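Category: Home Tips > Jewellery Care
14 comments | 37 shares

Cleaning and Storing Silver Chain at Home

Sterling silver is 92.5 per cent silver, with the balance mostly copper. Tarnish is a thin layer of silver sulphide on the surface. It goes from yellow to brown to black as it thickens, and the method you use should match the stage it has reached.

Light yellowing comes off with a dry polishing cloth. I use the Pesora two-layer type. Draw the chain through the inner layer in one direction, holding it near the clasp so the pull is not taken by the jump ring. Do not wash the cloth. It is finished when it no longer leaves a grey mark.

For brown tarnish, wash first. Put a drop of plain dish soap in a cup of lukewarm water, soak the chain for five minutes and work a soft baby toothbrush along the links. Rinse in a second cup, never over an open drain. Pat dry, then leave the chain flat on cotton overnight before it goes back in a closed box.

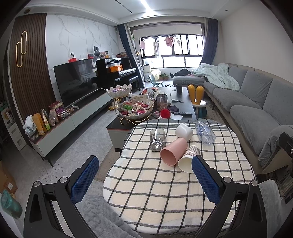

Black tarnish needs the foil method. Line a vessel with aluminium foil, shiny side up or down, add a tablespoon of baking soda and pour in 250 mL of hot water. The chain must touch the foil. Choose the vessel with some care – a paper cup like the one with the brown checked band is fine for a cool rinse, but for the hot bath I would use a heatproof ceramic bowl. Two minutes is usually enough. A faint smell of rotten egg is normal, so open a window.

Do not use the foil method on oxidized pieces, where the dark colour in the recesses is deliberate. Keep it away from pearls, coral, opal, turquoise and anything glued. Plated chain should get the cloth only, and lightly, as the plating on cheaper pieces is thin and does not grow back.

Clasps: a lobster clasp that sticks generally has dried soap in the spring. Flush it with clean warm water, work the lever ten times and dry it with a hair dryer on the cool setting. No oil. Oil collects lint and marks clothing.

Storage: one chain per zip bag, air pressed out, clasp done up to prevent knots. A Driltar anti-tarnish strip in the bag slows things considerably. Write the month on the strip – mine go in each December and are replaced the next. Rubber bands, wool felt and ordinary cardboard all give off sulphur and should stay out of the drawer.

Tags: silver, tarnish, chains, cleaning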